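Zorar was supposed to be gone by now. The network cut its order for the kitchen competition from 12 episodes to seven in March, and most viewers took that as the end.

The show is coming back instead. A second season starts filming in November 2018, with the same format and a longer running time. Pairs of home cooks live together in a rented house in Wedesby and cook for one another until a single pair is left.

Ratings for the first season were poor when it aired. The numbers picked up later, after the episodes went to streaming, and the finale is still the most watched thing Hemance Television has put online.
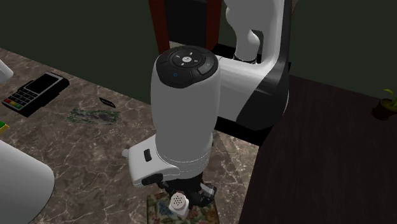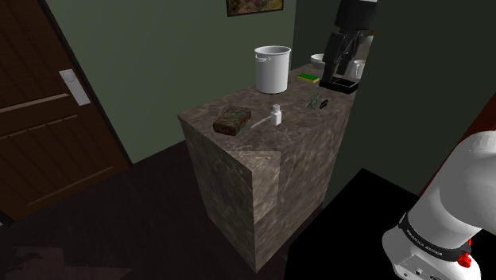
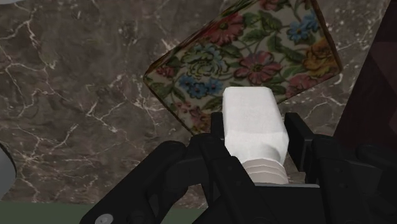
Computer-rendered views with a marble-look counter.

Casting drew 108 pairs this time. Two of them are returning from the first season, including the sisters who walked out over the soup round – a moment that was clipped and shared for weeks.

The judging has changed too. Scores will be shown on screen as they are given, and the two permanent judges will no longer confer before voting. Dankwa, the production company, has also dropped the midweek recap, which few people watched.

No air date has been set. The new episodes will run for 90 minutes with commercials, and the first will be a double elimination.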